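Shelf picking, part three: boxes, pouches and one bad cable

The arm has been running in our corner of the Udstead workshop since February, and most evenings this month have gone on the shelf side of things. I said last time that I would stop changing the software and sort out the mechanics first. I have mostly kept to that.

The shelving is ordinary black metal with light wooden boards. I bolted it to the floor after the second time we nudged it. Every nudge meant calibrating again, and that takes most of an evening on our setup.

The task is simple. The planner, which we call Govlow, is given the name of a product. It has to find a box of it, pick it up and put it in a crate. I run it in batches of 100 and write down each miss by hand. We have 2,000 labelled shots of the shelf so far and I would like a good many more before retraining.

Cartons are fairly easy. They have flat sides and big lettering, and the fingers can get a decent hold if there is a gap next to them. Pouches are worse. They give when you squeeze them, and the front bulges, so the depth reading is never quite where the bag is. I have cut the closing force for pouches and slowed the last part of the approach.

The other problem is flavours. Several of the snack boxes share the same logo and the same cartoon girl, and differ mainly in colour and a line of small text. Under the workshop lights the yellow and the orange get mixed up more than I would like. I now crop to the flavour name and read that as a separate step. It adds 3 seconds a pick, and I can live with that. 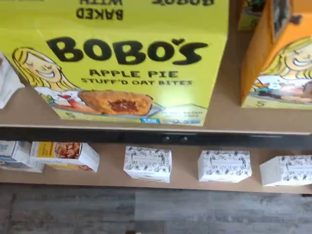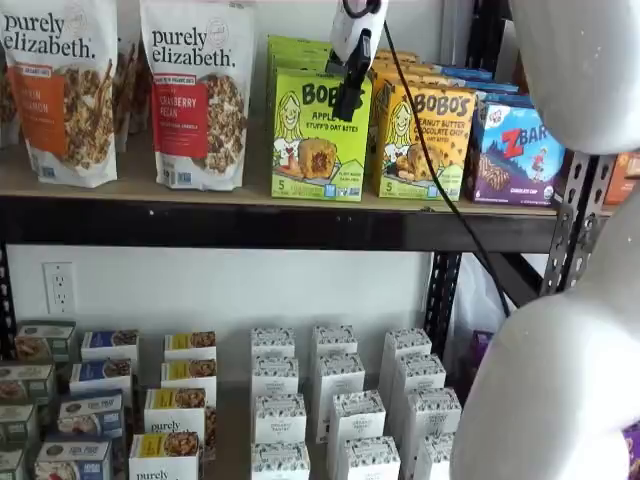 Bobo's boxes on the upper shelf in both, smaller boxes on the one below.

Comura Robotics Group, Udstead Shared Workshop

Next job is the cable. It runs too loosely past the front of the shelf and I want it clipped along the arm before it catches on something. I have ordered some clips from Haberkorn and will print a bracket if they don't fit. After that I'll do another 100 picks with the pouches only and put the results up.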